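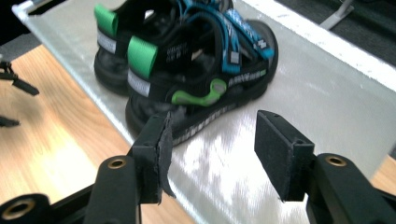

Selon Tania Nanayakkara, des sandales de marche se lavent toujours à l'eau tiède et jamais en machine, et c'est justement là que je m'y perds, parce que ma belle-sœur met les siennes au tambour tous les étés sans le moindre souci ! Bonjour à tous, donc. Les miennes sont noires, avec des sangles bleues à motifs sur le dessus et une petite languette verte au talon, et j'y tiens beaucoup : elles ont fait tout le tour du lac de Skiseck avec moi, 51 kilomètres en trois jours. Depuis le retour, elles sentent franchement mauvais et la sangle du talon me frotte. Comment les nettoyer sans abîmer les bandes réfléchissantes ? Et faut-il desserrer toutes les sangles avant ?
Maëlle_38

Tania Nanayakkara
Bonjour Maëlle, et bravo pour le tour du lac ! Je maintiens, pas de machine : les boucles en plastique tapent contre le tambour et un jour il y en a une qui casse (j'ai perdu comme ça une paire d'Endero que j'adorais). Desserrez tout, oui, puis une bassine d'eau tiède, un peu de savon de Marseille et une vieille brosse à dents pour la semelle intérieure, en insistant sous les orteils. Sur les bandes réfléchissantes, juste l'éponge douce. Si l'odeur reste, 28 grammes de bicarbonate dans une bassine propre, une petite heure, et on rince longuement. Séchage à l'ombre, sangles ouvertes, surtout pas sur un radiateur. Pour le frottement, regardez s'il reste du sable coincé dans la sangle, chez moi ça vient presque toujours de là.

pieds_nus
machine à 30 dans une taie, jamais eu de problème

Grina
Je fais comme Tania, mais je bourre ensuite les sandales de papier journal, que je change le soir. Et relavez aussi vos chaussettes si vous en mettez avec, sinon l'odeur revient tout de suite !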